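Hellateo Imberg – white plastic stool with push-in legs

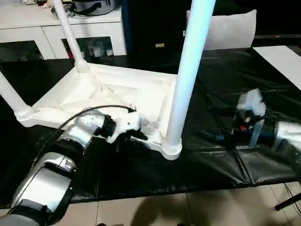 The Imberg stool turned over, with the leg collars and the ribs under the seat.

Home > Stools and small seating > Imberg

Price: 71.00
In stock at Wustcombe. Delivery or collection.

The Imberg is a light stool for the kitchen, the hallway or the utility room. Seat and legs are white, and everything is made of plastic, so there is no metal screw anywhere that can rust. You can put it together on a table without tools. Many of our customers buy it as an extra seat for guests and then keep it out the whole year.

The seat

The seat is molded in one piece. When you turn the stool over, you will see that the underside is like a shallow tray, with ribs that make the seat stiff. The rim goes all the way round and is comfortable to hold, so you can carry the stool with one hand. The top side has a fine texture, and you do not slide on it with smooth trousers.

Dust likes to collect between the ribs when the stool is stored upside down. A soft brush takes it out. Please do not use scouring powder, it leaves the white surface dull.

The legs

The legs are round tubes. Each one sits in a ridged collar at a corner of the seat. The ridges give a good grip to your hand when you push the leg in, and also when you want to take it out again. All legs are the same, so it does not matter which one goes to which corner.

How to put it together

1. Lay a mat or a folded towel on the table, so that the seat will not be scratched.
2. Put the seat on it with the top side down.
3. Hold the rim with one hand and set the first leg into its collar. Push and turn until you feel the stop.
4. Do the same with the other legs.
5. Turn the stool over, stand it on a flat floor and press on the seat with both hands. If it rocks, one leg is not fully in.

The first time, the legs can go in quite hard. This is normal for new parts. A little warm water on the end of the tube helps. Do not use oil, and do not hit the leg with a hammer.

Details

Item: Imberg stool
Maker: Hellateo
Color: white
Material: plastic
Maximum load: 100 kg
Assembly: by hand, no tools
Use: indoors, also in humid rooms
Guarantee: 3 years on seat and legs
Order number: 740

Cleaning and storage

Wipe it with a damp cloth and a little dish soap, then dry it. Marks from dark shoes on the legs go away with a white eraser – try it first on the inner side. For storage, the legs can be pulled out and laid inside the upturned seat. Please keep the stool away from stoves and radiators, the legs may bend when they become too warm.

Spare parts

Legs and collars are sold one by one. Write to us with the order number and tell us which part you need. Spare legs come in white only. The older Morris stool has thinner legs, and they do not fit into the Imberg collars, even if they look almost the same in the photos on our site.

Questions about the Imberg

Can I stand on it?
It is made for sitting. For high shelves please take a step stool.

Can it stay outside?
For an afternoon, yes. Strong sun over many weeks will make the white plastic yellow.

Is there another color?
A gray one is planned for October. The price is not decided yet.

Can I use it in the shower?
No. The feet may slip on wet tile.

For larger orders, for example for a school or a waiting room, please write to Chantelle Shabalala at our Wustcombe shop. She can also tell you the delivery time for more than one carton.

Page updated May 2, 2025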